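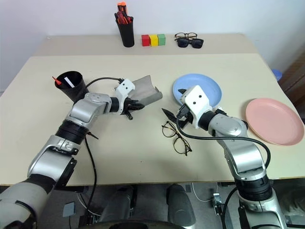 Photo: Giuliana Zapata / Skindent

Home News Opinion Members Events Search

Paying small suppliers on time is a duty of good management

1 Oct 2019
By Leonilde Pacheco

The Tumon Association of Small Manufacturers has, since its founding, taken the view that a contract is complete when both sides have done what they promised. The supplier delivers the goods. The buyer pays for them. It is a matter of some regret that the second half of this arrangement is now treated, by a good many large buyers, as open to discussion long after the first half has been met.

Our members make ordinary things: linings, brackets, cases, labels, brushes, fittings for shops and schools. Most of them employ fewer than a dozen people. They buy their materials on short terms, often with payment due before the delivery van has left the yard, and they pay wages every week or every month without exception. When an invoice for finished work is left unpaid, the cost falls on the firm least able to carry it.

One member, Grikine, supplied an order of 1000 padded display trays to a retail group last year. The goods were accepted without complaint. The agreed term was thirty days. Payment arrived after 100. In the meantime the owner had drawn on a family savings account, put off the purchase of a second cutting table and turned down a new order for which she could not buy the cloth. The retail group did not, so far as we are aware, regard anything unusual as having taken place.

It is sometimes said in defence of such delays that large organisations have complicated systems. We accept that they do. An invoice may need a purchase number, a goods receipt, the approval of a budget holder and a place in a fortnightly payment run. Each of these steps has a proper purpose and we would not wish to see public or private money paid out carelessly. Yet the same organisations are able to pay their rent, their insurers and their senior staff on the correct day. The system can evidently be made to work when those who run it expect it to.

A second argument is that small firms are free to refuse poor terms. This is true on paper. In practice a workshop with one or two main customers will not refuse anything that keeps its staff employed through the winter, and buyers know it. Terms of sixty or ninety days are presented with the contract as a settled matter, frequently by a junior employee who has no authority to change them. The supplier signs. Freedom of contract is a sound principle, but it was never intended to describe a conversation in which only one party may speak.

The harm goes beyond the accounts. Owners of small firms tell us that they spend a part of each week writing reminders, waiting on the telephone and being passed from one department to another. This is time taken from training, from quality checks and from the proper pricing of new work. It is also time spent in fear of giving offence. Many of our members have a legal right to charge interest on a late invoice. Hardly any have used it, for they believe, with good reason, that the next order would go elsewhere.

There are better examples. Hellström, a furniture business that buys from several of our members, changed its procedures in August of last year. Invoices are now checked within eight days of receipt. If there is a query, a named person must raise it within that time; if there is none, the invoice is treated as approved and passed for payment. The company did not buy new software to do this. It wrote a shorter rule and told its managers that they would be asked about it. Our members report that the rule has been kept, and two of them have since offered Hellström improved prices, a point that finance directors elsewhere may care to note.

The Association therefore asks three things of large buyers in our region. The first is a standard term of thirty days for any supplier with fewer than fifty staff, with longer terms used only where the supplier has asked for them. The second is that the time allowed should run from the date on which a correct invoice is received. We have seen too many cases in which the clock was started from the day when somebody chose to open the envelope. The third is that boards should see payment figures alongside sales and safety, and that those figures should be published once a year in plain language.

We would also ask something of our own members. Invoices should be sent promptly, with the right order number and the right address. A surprising number of delays begin with a missing line on a single sheet of paper, and we cannot press others to be orderly while excusing disorder at home. The Association's model invoice has been revised and may be had from the office at no charge.

Legislation may yet be needed. We have in the past preferred voluntary codes, and I argued for them myself when the present code was drawn up. I am less confident of them now. A code which may be signed in the spring and ignored by the autumn gives the buyer a badge for its website and gives the supplier very little. If signatories cannot show an improvement over the coming year, the Association will support a fixed legal limit, with penalties that do not depend on a small firm being brave enough to complain - and we shall say so publicly.

Leonilde Pacheco is policy secretary of the Tumon Association of Small Manufacturers.

Contact us | © 2019 Tumon Association of Small Manufacturers | Back to top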